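Why We Bought the Smaller House in Isdale

February 2022
By Troels Norðdahl

I promised several of you a long post about the house hunt, and then I kept putting it off, partly out of laziness and partly from a fear of jinxing the closing. Well, we have keys now (two sets, plus a mystery key that fits nothing we have tried so far), so pour yourself something warm and I'll tell you how we ended up here.

When we started looking, we were certain about Dilorska. Everybody we knew who had moved out this way had moved to Dilorska, and I can see why. It has the new library and the big grocery store, and those long curving streets where every driveway has a basketball hoop. We drove over one morning in July with a list of open houses and came home sunburned and a little drunk on granite countertops. There was a place on a corner lot with a three-car garage, and we own one car. I spent the whole ride home explaining what we would put in the other two spaces.

The trouble was that everybody else had the same list. We put in an offer on the corner lot and lost. We put in an offer on a brick ranch with a scary roof and lost that too, scary roof and all. By the end we had made 6 offers in Dilorska, and each one came with a letter telling the sellers how much we loved their kitchen. I was running out of ways to love a kitchen.

Our agent, Preben Mikkelsen, is a patient man. He drives very slowly and talks very slowly, and at first this made me crazy, and by the third month I found it was the only thing keeping my blood pressure down. After the sixth no, he asked whether we had ever spent any time in Isdale. I said we had driven through it. He said that everyone has driven through it, and would we like to stop the car this time.

So we stopped the car! Isdale is only 9 miles farther out, and you get there on the same road, past the feed store and over the creek. The downtown is one long block with a bakery, a hardware store that also rents out tuxedos, and a diner where the pie runs out early. The houses nearby are older and closer together than in Dilorska, with deep porches and narrow side yards. The trees are huge. I had forgotten how much I like a street with real trees on it, after all those weekends looking at saplings tied to stakes.

The house we bought is on Lynch Street, four blocks up from the bakery. It's small. I want to be clear about that before any of you come to visit and expect a guest wing. The main bedroom is decent, the kitchen is plain but it gets the morning light, and the second bedroom is long and narrow, the kind of room the listing called "cozy" and my brother called "a hallway with ambitions." We walked in and my wife went straight to the back window and stood there looking at the yard for a good long while, and I knew we were done shopping.

I did still do the sensible things. I made a spreadsheet. I knocked on doors up and down the street and asked people how they liked it, which embarrassed my family terribly, but I'd recommend it to anybody. People will tell you things on a porch that never show up in a listing. I heard which end of the street floods a little in a hard rain (the other end, thank goodness), who to call about gutters, and that the snow plow gets to us late but does a nice job.

I also asked about the small bedrooms, which all of these houses seem to have, and whether a person could really live with them.
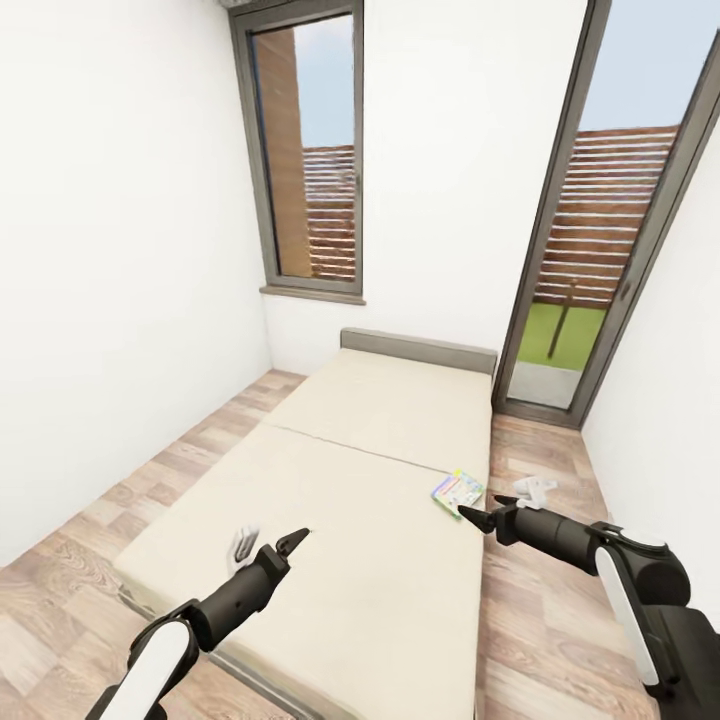 The woman two doors down told me that she had raised three boys in rooms no wider than ours and that I should quit measuring and buy the house, since children only want a bed and a door that shuts. She also said the big places over in Dilorska cost a fortune to heat and that her sister in one of them wears a coat to watch television.

I don't know about the sister, but I took the rest to heart. We had been shopping for rooms we would walk through on the way to other rooms. When I sat down and thought through an ordinary week, with the suppers and the homework and the piles of laundry, nearly all of it happened in the kitchen and on one couch.

Now, money. I know some of you skipped down to this part. The difference between the Lynch Street house and the last one we lost in Dilorska works out to 400 dollars a month on the mortgage, and that's before you get into the homeowners' dues over there. I'm not going to pretend we are putting all of that into savings. Some of it has already turned into cinnamon rolls. But it means we can fix the back steps this spring instead of staring at them for five years, and it means I sleep a little better.

The commute was my big worry. I'm at the Skolier office three days a week, and I timed the drive on an ordinary workday, leaving the house when I would really leave it, with a forgotten lunch and everything. It's longer than I'd like. The stretch by the feed store backs up if there is a truck trying to turn in, and there is always a truck trying to turn in. Still, it's a pretty drive along the creek, and I've started listening to audiobooks again, so I will call that one a draw.

A few things I would tell anyone who is where we were last summer. Go back to a neighborhood after dark. Park somewhere and just walk, and see if the porch lights are on and if people say hello. Try the water pressure upstairs with the kitchen tap running. If you like a house, go look at it in the rain, even if your agent has to stand there holding an umbrella over your spreadsheet (sorry, Preben). And please don't write a letter about the kitchen. The couple who sold us this one told us at closing that they never read any of the letters, they went with us because we didn't ask them to leave the porch swing. They wanted to take the porch swing. I had wanted that swing very badly and was too shy to bring it up!

The sellers had been in the house since '73, by the way, and they left us a folder with the paint colors and the furnace receipts and a hand-drawn map of what is planted where. There are peonies along the fence, it says, and something by the garage marked only with a question mark. I have been out there in my boots twice this week to look at the question mark. So far it's a stick.

We're about half unpacked. The good knives are missing, and the coffee maker was in a box labeled "bathroom." The rugs from the old place are all too wide, so if anybody local wants a big blue one in pretty good shape, leave a comment and it's yours, but you have to come get it. Next time I'll write about the porch, which needs paint and probably more than paint. Preben knows a man who does porches. I imagine he works slowly.

9 Comments | Share this post

Contact | Copyright 2022 Troels Norðdahl | Back to top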